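7/25/19 - equipment planning, second cell

Went through the numbers with Morena Pagano this morning before she takes them upstairs. Writing it down while I still remember what we agreed on.

The plan is a second two-arm cell, same layout as the one we have, so programs and fixtures can move between them. Two quotes in so far. Guvdale will supply the arms, bases and controllers as a package, 21 weeks from order. Caputo is cheaper on the arms but leaves us to source the front beam and rack ourselves, and their quote says nothing about spares. I've asked them to requote with spares in.

Leaning Guvdale. We lost most of February to a wrist that had to go away for repair, and I don't want to plan another year without one on the shelf. Morena wants a price for one spare wrist and for two. My guess is we only get one approved.

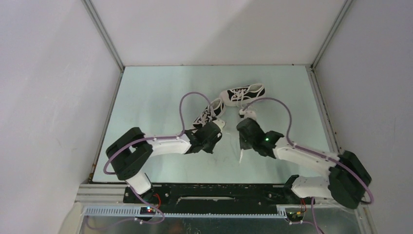
Grippers are a separate line. The white fingers are fine for stiff parts, less so for laces and soft uppers, and I'd like a softer tip in the budget even if we don't pick one yet. Put down $500 for trial sets from Uvis. If they don't work out we go back to making our own and the money goes to cable.

Cable: budget for replacement runs on both cells. I left it out of the last plan and it came out of consumables, which Morena had to explain. Still need lengths - measure along the arm with the elbow fully out, with slack for the wrist.

Enclosure for the new one can be built in-house. White panels again, same corner profile if Zundwood still carries it. Want better access to the electronics under the front edge. Reaching in past the cables to get at a module is slow, and a drawer or hinged tray would do it. Sketch to come.

Not in this round: new table surface, cameras, anything to do with conveyors.

To do
- chase Caputo for the spares price
- ask Guvdale if the 21 weeks includes shipping
- cable lengths, both sides
- check the power in the back bay, might need an electrician's quote as well
- send Morena the revised sheet, labour on its own line this time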